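Household Notes: The Guest Room at Drilau, Soft Furnishings and Small Items

Posted 20/03/2023 by Dalibor Ševčík

The present entry continues the record of the upper floor at Drilau and concerns the guest room only. Readers who have followed the earlier entries will recall that the landing cupboard was completed in December and that the study was deferred pending the repair of the window. The window has since been repaired. The study remains deferred.

The guest room was last put in order before my sister's family came to stay, and it had been used in the interval for the storage of articles which had no other place. These included two suitcases, a clothes airer, a quantity of curtain fabric purchased for the dining room and never hung, and the greater part of the children's soft toys. It was accordingly decided that the room should be emptied down to the bed and the wardrobe and then refilled under certain rules.

1. Bed linen

The bed linen held by the household had grown without any policy. Sheets for three sizes of mattress were kept on the same shelf, folded in the same manner, and could be told apart only by unfolding them. On one occasion a guest was shown to a bed on which the sheet did not reach the foot. An apology was made at breakfast.

All sheets have now been measured and marked. A short length of cotton tape is sewn inside one corner, white for the single beds and blue for the double and the large. My wife has observed that two colours cannot distinguish three sizes. The observation is correct, and a second knot has been added to the tape on the large sheets.

White sheets have been withdrawn from the guest room. They show every mark and require a hotter wash than the machine now manages with any confidence. Grey has been adopted in their place. I had reservations about grey, which I associate with the dormitory of my school, but under daylight it is a restful colour and it agrees with the green of the pillows. The pillows were bought separately and some years earlier, so the agreement is a matter of luck.

Ironing of the bottom sheet has been discontinued. I maintained it for a long period as a matter of principle. The sheet is pulled tight at the corners and smoothed by hand from the middle outwards, and such creases as remain are accepted.

2. The wardrobe

The wardrobe contained coats belonging to four persons, one of whom moved to Perkari and has stated by telephone that she does not want hers. It has been given to the charity shop. The remaining coats have been moved downstairs. Half of the rail is now reserved for visitors and is to be left clear at all times, including the week in which the winter clothing is exchanged for the summer clothing, when past experience suggests that it will be most at risk.

The floor of the wardrobe is to hold spare blankets and nothing else. A box of photographic slides, 503 in number according to the list in my father's handwriting, has been removed from it and placed in the study to await the end of the deferment.

3. Baskets

A note is required on containers. The household formerly used cardboard boxes, which were free, and which softened in the damp months and gave way at the base. Two lidded chests were then tried. The lids caught fingers, and articles placed on top of the lids prevented them from being opened, with the result that whatever lay inside was in effect lost.

Open baskets are now the standard. I have found plastic satisfactory for this purpose. It may be rinsed in the bath, it does not snag wool or loose threads as our old wicker one did, and holes in the sides allow air to reach the contents. My neighbour, Mr Tavares, prefers canvas and has put his case to me more than once over the fence. His baskets do look better than mine. They do not, however, stand up when empty, and I have seen him hold one open with his knee.

One rule applies to every basket in the house: its contents must not be pressed down to make room for more. When a basket is full, something leaves it.

4. Soft toys

The soft toys presented the only real difficulty. They had been distributed among the guest room, the car and the space behind the sofa, and a proposal to reduce their number was received badly. After discussion it was agreed that each should be examined, that torn seams should be mended, and that toys of one kind should be kept together so that they might be found when asked for. The animals have gone to the children's own room. The vehicles, of which there are few, have gone with them.

The fruits have been treated as a separate class. They are favourites with visiting children, being light and soft and of a size that can be carried under one arm, and for that reason it was agreed that they should be kept in the guest room. They are also the hardest to keep clean. Looped and shaggy surfaces collect crumbs, hair and the fluff of other articles, and they do not respond to an ordinary clothes brush. The following method has been adopted in this house. The toy is shaken firmly out of the window. It is then gone over with a dry rubber glove, always in one direction. If it must be washed, it is placed inside a tied pillowcase, washed on the coolest setting with a small measure of liquid soap, and dried flat on a towel, turned each morning. It should never be hung by its leaves.

For the purposes of sorting, the bed was used as a table. It is the largest level surface on the upper floor, and a basket may be set down on it at a comfortable height for the back.

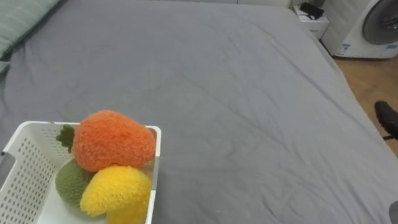
Fruits in their basket on the guest bed, the orange strawberry uppermost.

There has been some disagreement concerning the green one. My daughter holds that it is an avocado. My son holds that it is a kiwi and will not be moved. I have entered it on the household list as "green fruit" and have asked both parties to regard the matter as closed for the present.

5. Matters outstanding

The curtain fabric has not been dealt with. It measures more than the dining room requires and less than would be needed for both the dining room and the landing. An enquiry has been made with the upholstery workshop at Dratine as to whether the remainder could be used for cushion covers, and a reply is awaited.

The clothes airer has been returned to the passage, where it obstructs the door of the bathroom when fully extended. It is requested that it should not be fully extended.

The bedside lamp needs a new switch. One suitcase has a broken handle and will be kept only if the handle can be replaced for less than the cost of another suitcase. I have set aside an afternoon for both tasks.

A reader wrote after the last entry to ask how the tins in the landing cupboard were labelled. The labels are plain paper, written in pencil and fixed with clear tape on the side facing outwards. The reader also asked whether the arrangement had lasted. It has lasted on the upper two shelves.

The next entry will concern the passage and the shoe rack.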